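Stedine Tabletop and Video Game Club
Minutes of the May meeting, mobile and handheld section

Start: 7:05 p.m.
In the chair: Kevser Çınar
Minutes: Vernon Fraser
Present: see sign-in sheet. Apologies were received by email and are filed with it.

1. Minutes of the last meeting

Accepted with one correction. Under item 4, "Clesavwood has no touch controls" should read "Clesavwood has no touch controls in the menu." 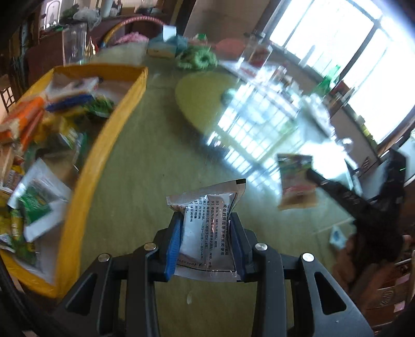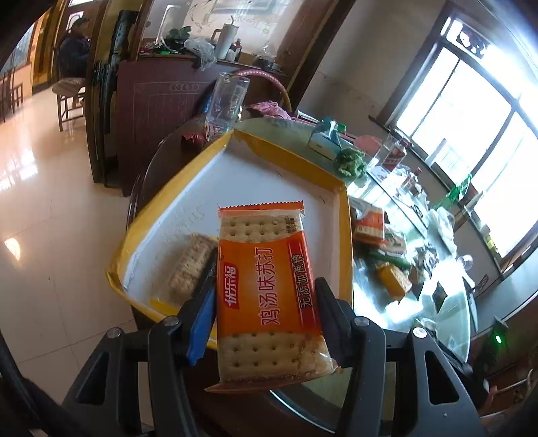
Kevser Çınar asked that the correction also go onto the club page, as two people had already passed on the game after reading the old wording. The touch controls work in every level, and it is only the title menu and the save screen that need a controller or a keyboard. Agreed. Vernon to change the page.

2. Puzzle game of the season

The section had three games left on the list after the April vote: Clesavwood, Srithong and Ulach. Each was given ten minutes on the big screen, then opened to the room.

Clesavwood. Side-view puzzle platformer, hand-painted backgrounds, no spoken dialogue. The player is a lamplighter who carries one flame at a time between posts. Members liked the first two chapters and the way the flame changes which platforms are solid. Complaints were mostly about chapter three, where the camera pulls back so far that the lamplighter is hard to find on a phone. On a tablet this was less of a problem. One member had finished it and said the last chapter is short and could be done in an evening. Sound was praised, especially the wind in the mill level.

Srithong. River trading game with sliding block puzzles for loading the boat. The demo on screen was the current version, 2.4, which fixes the crash at the second lock. Opinions were split. Some found the loading puzzles the best part and wished the trading could be skipped. Others said the opposite. There was a long discussion about the hint button, which gives the full solution on the first press. A request was made for the minutes to record that the hint button should give one move at a time. It is so recorded.

Ulach. Top-down exploration, black and white with one color per region. Controls are a single thumb. Vernon Fraser had trouble showing it, as the game turns itself upside down when the tablet is connected to the projector, and the first few minutes were played that way. Once that was sorted out the room watched the ice region and part of the bell tower. The bell tower puzzle depends on sound cues and there is no visual option for them. Two members said this alone ruled it out for them. Kevser Çınar said she had written to the developer's support address in April about it and had an automatic reply only.

Vote by show of hands. Clesavwood carried. Srithong was second. Ulach will go on the list again in the fall if the sound cues are dealt with by then.

Action: Kevser to write the short piece on Clesavwood for the club page. It should mention the chapter three camera.

3. High score table for Srithong

Although it did not win, enough members are playing Srithong that a table was asked for. The best result handed in so far is a cargo value of 4,000 at the end of the first season, on normal difficulty, without hints. It was asked whether scores made before version 2.4 should count, as the price of salt was changed in that update. After some back and forth it was agreed to start again from zero with the current version.

Rules for the table as agreed:

Normal difficulty only.
No use of the hint button at any point in the run.
A screenshot of the final ledger must be sent in, with the version number showing.
One entry per member. A better score replaces the old one.

It was pointed out that the version number does not show on the ledger screen on older phones. In that case a second screenshot of the settings page will do.

4. Lending shelf

The shelf now holds 31 handheld cartridges, counted by Kevser Çınar before the meeting. The printed list on the side of the cabinet is out of date and still shows several that were given away last year. Four are on loan past the return date. Reminders will go out by email.

A member asked whether the loan period could be longer for role-playing games, which cannot be finished in three weeks. The chair said the loan can be renewed once already. It was felt that most members do not know this. The loan sheet will say so in larger type.

There was also a question about save files. Several cartridges have only one save slot, and at least one borrower had started over on top of someone else's game. Proposed: anyone returning a cartridge should assume the save will be lost, and anyone borrowing one may use the slot. Carried, one against. The member against asked for a note on the case where a save is still in progress. Notes may be put in the case, but they are a request and not a rule.

5. Touch controls or controller for the summer tournament

This was held over from the last meeting. The tournament will be played on the club's two tablets. The question is whether entrants may bring their own controller.

For: some members cannot play fast games on glass with any comfort, and most of the games on the short list support a controller without any setup. Against: pairing takes time between rounds, and last summer one controller kept connecting to the wrong tablet in the middle of a match. There was also a feeling that a controller is an advantage in the racing rounds and of no use in the puzzle rounds.

Vernon Fraser suggested allowing controllers in every round but asking entrants to pair them in the half hour before the start. Wired controllers would be accepted at any time if the entrant brings the right adapter. This was put to the vote and carried – with the condition that a match is not restarted if a controller drops out. The entrant carries on with touch.

The order of rounds was left open. A draft will be sent out with the June agenda.

6. Level-building evening

The April evening produced 89 levels in the shared folder, according to the folder's own counter, but many of these are unfinished or are copies of each other with one block moved. It was agreed that makers have until the June meeting to delete what they do not want kept. After that the folder will be locked and everything in it will be made available to play.

File names were discussed at more length than expected. Levels named "test," "test new" and "final test" are of no use to anyone looking for something to play. From now on a level should have the maker's initials and a real title. Old levels do not have to be renamed, but it would be appreciated.

Kevser Çınar asked for testers for the harder ones. Three names were taken. Testers are asked to write down where they got stuck and for how long, and to leave out suggestions for how the level could be made different unless the maker asks.

7. Club page reviews

The page has had no new review since February. The chair reminded members that reviews can be short. A few paragraphs on what the game is, what it was played on, how long it took and whether it has in-app purchases is enough. The last point matters most to parents reading the page, and it was missing from both of the winter reviews. Vernon will add the information for those two.

It was asked whether reviews of games still in early access should be allowed. Agreed that they may, if the version is given in the first line and the reviewer is willing to look at the game again on full release. Scores out of ten were dropped last year and there was no wish to bring them back.

8. Any other business

The projector cable that came loose during item 2 needs replacing. Vernon has one at home and will bring it.

A member asked if the section could start later than 7 p.m. in the summer. There was no clear majority. To be asked again by email so that those not present can answer.

Request for a retro evening with early phone games, the kind that came installed on the handset. Several members still have working phones. The difficulty is that most of them have no way of connecting to the screen, so it would have to be played in pairs at the tables. Kevser will look at it for August or September.

Lost property: one stylus, gray, no cap. It is in the drawer under the lending shelf.

Meeting closed at about 9:10 p.m.

Actions

Vernon: correct the Clesavwood note on the page, set up the Srithong table, add purchase information to the winter reviews, bring cable.
Kevser: Clesavwood piece, loan reminders, new printed list for the cabinet, draft order of rounds.
Makers: clear out the shared folder before the June meeting.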